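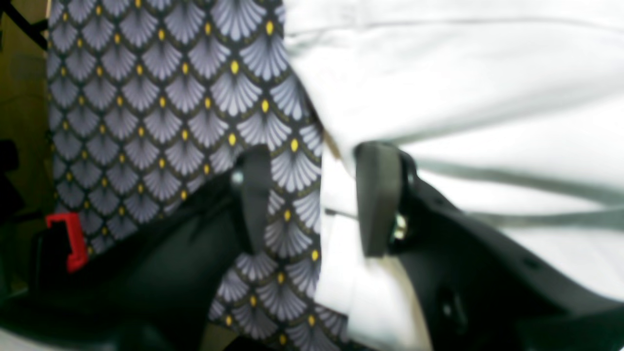
Ticket 14: Gripper picks up two layers during cloth demos

2 min read

Status: open, workaround in use
Project: Plerar, fabric handling
Opened: September 7, 2022

Problem

During teleoperated demos the operator closes on the white fabric and gets the patterned fabric as well. In the wrist view both end up between the fingers, the white flap next to a strip of the navy fan print. The operator usually doesn't notice until the lift. By then the demo is no good, as the task sheet asks for one piece at a time.

Setup

Leader arm in the operator's hand, follower arm at the table, wrist camera on. Recording software is Vandov. Cloth is hung or bunched by hand before each take. Finger pads are the flat black ones, no covers.

What was tried

1. Slowed the follower to half speed. The double pick still happened in 4 of 14 takes. Operators said it was easier to see coming but they could not back out in time.

2. Lowered the closing force in the Gamport driver. Double picks went down to 3 of 14, but now the white fabric slid out on the lift in several takes. Put the force back where it was.

3. Checked for lag between the leader trigger and the fingers. Log shows the same delay as last month. Not the cause.

4. Had the operator guide the arm by hand with the motors off, same cloth, same start pose. No double picks in 9 takes. You can feel the second layer drag on the finger when you hold the arm yourself. The leader arm gives none of that back.

5. Looked at the wrist video. Motion blur on the folds is heavy while the arm moves. With the arm held still before closing, the line between the two fabrics is much easier to find.

Likely cause

The operator is closing while the arm is still moving, and going by a blurred view. No fault found in the gripper or the driver.

Workaround

- Stop the arm fully before closing. Count to two.
- Come in from the white side and keep the finger tips shallow.
- If print shows in the gap after closing, open, back off and try again. Keep recording.
- Mark the take "regrasp" in Vandov. Do not delete it. The Kováčik training run can use these.
- A take that ends with both fabrics lifted gets marked "fail".

Still to do

- Shorter exposure on the wrist camera. Needs a test with the lights as they are now.
- Ask Gamport if finger current can be sent back to the leader arm as resistance.
- Go through the older takes for double picks that were marked good. The batch from December was recorded before we had the "regrasp" tag, so start there.

Leave this ticket open until the exposure test is logged.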